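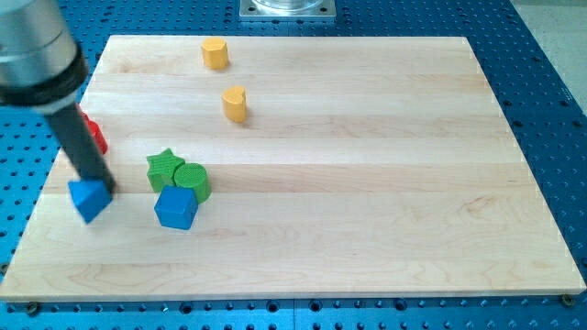

Workshop notebook: board and block set, play materials bench

April 1, 2018. Entry by Lenuța Văduva.

Purpose of this entry

To record the condition of the large board and the coloured blocks from the shape-sorting set, and to set down the finishing work agreed for the Quintana order. Colleagues who continue the work are asked to write beneath this entry and to leave the earlier notes as they stand.

Board

The board is a pale butcher-block panel made up of long strips, with the seams running the length of the working side. I have left the species blank on the job card. The supplier, Droltach, wrote "maple" on the delivery note and "birch" on the invoice, and the grain (cream, with faint tan streaks and small darker flecks) does not settle the matter for me. A query has been sent.

The panel was checked with a straight edge across the seams before the blocks were set out. One seam toward the far side can be felt with a fingernail. It is not a fault in use, but a small block pushed over it will catch slightly, and I would like it scraped flush before oiling. The front edge has been eased by hand with 180 paper. The other edges are still to be done.

The blue perforated table remains the best surface for this work. The board sits flat on it and can be lifted without dragging. Please do not put oil cans on the table; the holes are difficult to clean.

Blocks

Seven blocks were on the board for this check. The yellow heart and the many-sided yellow block both stand upright without rocking, the heart with its cleft to the far side. I had expected the heart to be the less steady of the two and had proposed a wider section for it. That proposal is withdrawn.

The blue wedge-shaped block has the sharpest corners of those I handled. On the bench gauge the point is within the limit given in our own sheet, although only just. I recommend that the corners be broken by 2 mm on the next batch and that the colour be touched in afterward with the same stain. The red block should be compared with the master before any change is made to it.

Colour is acceptable under the bench lamp. Both yellows came from one pot of the Verkow stain, and I can see no difference between them. The pot is nearly finished. A 500 mL replacement has been requested, and the label should be kept with the job card so that the batch can be traced.

Finishing schedule

Scrape the raised seam, then sand the full panel along the grain.
Ease the remaining edges to match the front.
Wipe down and leave overnight under a clean cloth.
Apply the first coat of Drerkau board oil thinly and rub off the surplus. The blocks are not to be oiled.
Apply the second coat only when the first no longer marks a white rag.

Outstanding

Reply from Droltach regarding the species. Quintana have asked that it be stated on the card inside the lid, and the print run of 3000 cards cannot be released until the wording is confirmed.

Corner measurement to be repeated by a second person. Figures to be entered on the facing page, with initials.

L.V.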